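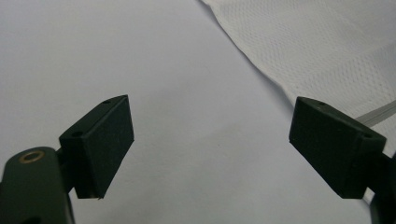 TEXTILES 1: Knits, wovens, mesh
Handout 6 (revised April 25, 2023)

Bring this to class, there will not be spare copies. Read the first half before the lab, second half is for the written part. Page numbers in brackets are the Skillthorpe reader, not the old blue packet. If you have the blue packet the numbering is off by a chapter, sorry.

1. Where we left off

Fiber, yarn, fabric, finish. Four levels. Last time yarn, this time fabric. Most mistakes in the March quiz came from mixing up levels. Cotton is a fiber. Jersey is a fabric. "Is it cotton or jersey" makes no sense as a question, a shirt can be both. Same with polyester and mesh, same with silk and satin. Satin is a weave. You can have polyester satin, most of what's in the shops is.

Write the level next to the word in your notes until it's automatic.

2. Wovens, quick

Two sets of yarns at right angles. Warp runs the length of the loom, held tight. Weft goes across, over and under. Selvage = the finished edge on both long sides, always parallel to warp. If a scrap has a selvage on it you know your grain right away.

Plain weave: over one, under one. Muslin, poplin, voile, most bedsheets.
Twill: steps over by one each row, gives the diagonal line. Denim, chino, gabardine.
Satin: long floats, few crossings. Shiny, snags.

Stretch: a plain woven with no elastane has next to none along warp, little along weft, plenty on the bias (45 degrees). Try it with a handkerchief. Pull straight, pull on the corner. Big difference.

Frays at cut edges. All of them, some worse. Loose satin is the worst, tight poplin not bad.

3. Knits

Loops. One yarn can make a whole fabric, which is how you knit a scarf from one ball.

Weft knits: yarn travels across, each row of loops hangs from the one before. Jersey, rib, interlock. Hand knitting is a weft knit. Ladders if you drop a stitch or cut a loop, think of tights.

Warp knits: many yarns, each running roughly lengthwise and zigzagging sideways to grab its neighbors. Tricot, raschel. Machine only for practical purposes. Doesn't ladder the same way. Less stretch than jersey, holds shape better, cut edges stay put. Swimwear lining, lace curtains, a lot of sports mesh.

Wales = columns of loops. Courses = rows. People swap these every single year. Wales go up and down. (Corduroy wales also go up and down, if that helps, though corduroy is a woven pile so don't put it under knits.)

Jersey test: pull a cut edge crosswise, it curls toward the right side. Rib and interlock lie flatter, they're balanced front to back.

4. Open fabrics (the main topic)

Anything where the holes are part of the design. Four ways to get holes:

a) Leave space in a woven. Gauze, cheesecloth, scrim. Cheap, yarns slide around. Pull a piece of gauze sideways and the grid goes crooked and stays crooked.

b) Leno weave. Still woven, but warp yarns work in pairs and twist around each other between weft picks. The twist locks the weft. Looks like gauze, behaves much better. Produce bags, some curtains, the backing in certain rugs. Exam favorite, know how to sketch it.

c) Knit it open. Transfer stitches in weft knit (eyelet, pointelle) or miss connections between wales in warp knit. Most athletic mesh, tulle, power net. Hole shape depends on the pattern: hexagon, diamond, square, tiny round.

d) Make a solid fabric, then punch or burn holes. Perforated. Needs something that won't fray, so coated fabric, felt, nonwoven, neoprene. Or broderie anglaise, where the hole gets stitched round.

Under the loupe: if you see loops, (c). If yarns cross straight, (a). Crossed pairs, (b). Clean cut hole with no yarn turning round it, (d). Do not decide from across the room. Fine warp knit mesh and perforated nonwoven look nearly identical at arms length.

White mesh is the hardest to read. Put it over dark card.

5. Counting

Woven: ends and picks per inch, ends first. Thread count = the two added together. Our sample sheeting came to 322 on the label. Counting multi-ply yarns as separate threads pushes the number up without making a denser cloth, so a very high number on a packet tells you less than you'd think. See [p. 41].

Knit: wales per inch and courses per inch. Not added.

Mesh: holes per inch in both directions, plus hole shape, plus weight. Nobody agrees on how to write this down. In this class: horizontal x vertical, then shape, then weight.

Counting procedure. Lay flat, no tension. One inch glass. Count in three places, none of them within two inches of the selvage. Average. If you have to stretch the cloth to see the holes write "stretched" beside the number.

6. Weight

Grams per square meter, gsm. Cut a square 10 cm by 10 cm, weigh in grams, times 100. That's it. Lots of people last term multiplied by 10.

Very light: voile, tulle, chiffon
Light: shirting, thin jersey
Medium: sweatshirt, twill trousers
Heavy: denim, canvas, coating

Weight isn't thickness. A lofty fleece can weigh less than a flat dense canvas. Measure both.

7. What open fabric is for

Airflow first. Air and water vapor pass through the holes whatever the fiber is. This is separate from absorbing. Cotton jersey absorbs sweat and holds it. Polyester mesh absorbs hardly any and lets it evaporate from skin, or moves it along the surface if it has been finished for that. Question in the written part asks you to separate "breathable", "absorbent" and "wicking". Three different things, three different tests. Use those words properly please.

Also:
- draining (swim trunk liners, laundry bags)
- filtering (tea bags, screens), hole size is everything
- support with little weight (chair backs, backpack straps, spacer mesh)
- seeing through, partly (curtains, veils, theater scrim)

Scrim is a nice one. Light from the front, looks solid. Light from behind, goes transparent. Will demo if the projector lamp is back.

Downsides: snags, poor cover, seams have little to hold on to. Needle can drop into a hole and skip. Velcro chews it up.

8. Sewing mesh, notes for the sample

Ballpoint or stretch needle for knit mesh, small size. Sharp is ok for coated.
Longer stitch than you'd use on poplin. Narrow zigzag if it stretches.
Tissue paper underneath if it gets pulled into the plate, tear off after.
Don't backstitch at the very edge. Start half an inch in.
Finish edges with binding, foldover elastic or a band of solid fabric. A plain turned hem shows through and looks lumpy.
Tape at shoulder seams. Clear elastic or narrow twill tape, either.
Press low with a cloth. Polyester goes shiny then it melts, and you don't get much warning between the two.

Clips instead of pins. Pins fall out of big holes.

9. Care

Mesh bag for anything that can snag (yes, mesh in mesh). Zip everything up. Cool wash, low spin. No softener on wicking finishes, it coats the fiber. Hang dry, weight of the water pulls jersey long so lay knits flat if they're heavy. Tricot is fine on a line.

White polyester grays over time. Mostly it picks up loose dye and body oil from the rest of the load. Wash whites with whites. Chlorine bleach can yellow elastane and weaken it, check the blend before you reach for it.

10. Reading: the two mill cases

Guerra. Woven mill, switched part of the floor to leno for produce bags. Read for: why the twist slows the loom, and how they priced it. They ran 597 meters in the first trial and rejected a good part of it for slack pairs. What caused the slack? Answer is on the second page but you have to put it together from the tension table.

Zamer. Warp knitter, sports mesh. Read for: how changing one guide bar changes the hole. Trial lot was 629 meters. Note they report weight before and after finishing and the numbers differ. Explain why (hint: heat setting, width).

Compare the two in one paragraph. Don't retell the cases, I've read them.

Optional: Gonevow piece on dyeing. Good on color matching between mesh and solid. Same dye, same fiber, mesh still looks paler, there's less of it and the background comes through. Useful if you're doing a two fabric garment for the final.

11. Lab

Swatch set, numbered on the back. For each one:
fiber if given (otherwise write unknown, do not guess)
woven / knit / other
sub type
count
gsm
stretch, length and width, as percent
one likely use, one use it would be bad for

Stretch test: mark 10 cm, pull gently against the ruler till it resists, read. 12.5 cm is 25 percent. Let go, wait a minute, measure again. If it doesn't go back to 10 write what it went to. That's recovery and it's worth as much as the stretch number.

Share loupes. Put swatches back in the right envelope. No burn tests on this set, that's handout 7 and it's in the other room with the hood.

12. Written part

Up to 20 lines per answer, typed or handwritten both fine. Sketches don't count toward length.

- Sketch plain weave, gauze and leno side by side. Label warp and weft.
- Wale and course, define both, mark them on a jersey sketch.
- A shirt label says "100% cotton mesh". What do you know from this and what don't you know?
- Breathable, absorbent, wicking. Define and give a fabric strong in one and weak in another.
- Why does warp knit mesh suit a bag that gets cut and sewn fast with unfinished edges?
- Guerra / Zamer paragraph.

Spelling: selvage or selvedge, either, pick one. Weft not wefts. Jacquard has a c in it.

Next handout: fiber ID, burn and solvent. Tie hair back, no synthetic sleeves, closed shoes. Read [pp. 58 to 66] first.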